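Support > Clemano folding line > Operator guide > Section 9

Section 9: Setting up hand grippers for garment work

8th October, Ravano documentation team
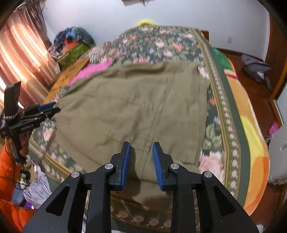

Fig. 9: Large garment spread on a bed, one gripper at its left end and the other held open over the cloth.

Use this section if your site has the Clemano folding line and your staff record folding work with the Virk hand grippers. It replaces the loose sheet issued in June. Sections 1 to 8 deal with the line itself and have not changed.

The line learns garment handling from recordings made by people who already do the job. An operator folds with a gripper in each hand, and the recording is used to prepare the line for that type of garment. Recordings can be made at a table or on a bed. Staff at Famus who visit customers' homes usually work on the bed, and the settings below allow for this.

9.1 Before you start

1. Check that both grippers are charged. The charge light must be steady.
2. Open and close each gripper fully with your hand. The jaws should meet along the pads. If one side lags, take the gripper out of use and put it on the repair shelf.
3. Look at the blue pads. Wipe off lint with a dry cloth. Replace a pad if the ribs are worn smooth.
4. Check the pins on the finger arms. They should sit flush and should not turn under your thumb.
5. Route any cable along the forearm and fasten it with the cloth strap. Leave enough slack to straighten your elbow.
6. Sign in on the handset with your staff code. Do not record under another person's code, even for a short job.

Note: Pads are ordered as part 2512. Keep a spare pair with each set.

CAUTION: The jaws and arms fold together when the gripper closes. Keep loose cuffs, necklaces and long hair away from the hinges. A padded or full sleeve should be pushed up or held back with a band before you pick up the gripper.

9.2 Preparing the surface

1. Choose a surface larger than the garment when it is fully spread. A made bed is suitable. Patterned covers are allowed.
2. Pull the cover level where the garment will lie. Small rises at the far end can stay.
3. Clear the side you will stand on. Bags and clothes on the floor are a trip hazard when you are looking down at the cloth.
4. If there is strong sun through a window, draw the curtain part way until the light on the garment is even.
5. Lay the garment down by hand. Do not smooth it completely. The line has to cope with ordinary creases, and a garment that has been pressed flat beforehand is of little use as a recording.

Note: In a customer's home, ask before you move anything. If permission is refused, work round it or choose another room. Write "limited space" in the job notes.

9.3 Recording a fold

1. Press Start on the handset and wait for the tone.
2. Hold one gripper by its grip, with the fingers pointing along the cloth, and take the nearest gathered or narrow end. Close gently until the pads hold the fabric.
3. Bring the second gripper over the cloth with the jaws open. Lower it onto the part you mean to fold.
4. Close the second gripper. Lift both hands slightly to check that you have all the layers. Where edges are stacked, it is easy to pick up the top one and leave the rest behind.
5. Make the fold at your normal pace. There is no need to slow down for the recording.
6. Open both grippers and lift them straight up. If you drag them sideways, the fold will open again.
7. Repeat until the garment is folded to your site's pattern.
8. Press Stop before you put the grippers down.

If the cloth slips, carry on. Pick it up again and finish the fold. Recoveries of this kind are kept. Delete a recording only if you were interrupted, if somebody walked in front of you, or if the handset shows a fault code.

Heavy coats, items with trailing ties and anything wet should be left out for now. The handset will accept them but the line cannot use them.

CAUTION: Stop at once if you feel tingling or pain in the wrist or thumb. Put the grippers down and tell your shift lead. Do not change hands and continue.

9.4 Working time and breaks

Holding the grippers is more tiring than folding by hand. The limits below apply at all sites.

Longest single session: 30 minutes
Rest between sessions: at least as long as the session
Sessions per shift: as set by the shift lead, after asking the operator

Recording time counts as paid working time and is left out of the piece rate. Folding with grippers is slower than folding with your hands, and your normal output figures must not be compared with it. Shift leads should mark recording periods on the rota beforehand so that the rest of the team is not left short.

9.5 What changes for folding staff

Once a garment type has been passed for the line, the machine does the repeat folding for it. Staff who used to fold that type will normally move to loading, checking and finishing. Anything the line rejects comes back to the hand table, so the hand table stays open on every shift.

A garment type is not passed until 500 recordings of it have been accepted. Until then it is folded by hand as before.

Several points have been raised by sites already using the system:

- Checkers get a mixed run of rejects, often the awkward ones. Rotate this post, as a whole shift of it is hard work.
- People who have folded for years tend to have their own order of doing things. Let them use it when recording. Do not ask everyone to copy one method.
- New starters should learn to fold by hand before they use the grippers or stand at the line.
- Home visits are not affected by the line. Staff on visits still fold by hand unless a recording session has been agreed with the customer.

Recordings are made to prepare the line. They are not to be used for appraisals, for timing individual staff or in disciplinary matters. An operator may withdraw from recording at the end of any session and return to normal duties on the same grade.

9.6 Finishing and storage

1. Send the recordings from the handset while it is on its stand. Wait for the tick beside each one.
2. Close both grippers and place them in the case with the pads facing inwards.
3. Coil the cable loosely. Do not wrap it round the handle.
4. Enter the session in the log, with garment type, surface used and any slips or faults.
5. Return the case to the charging cupboard and lock it.

If a recording does not send, leave the handset on its stand overnight and check it at the start of the next shift. Fault codes are listed in Section 11.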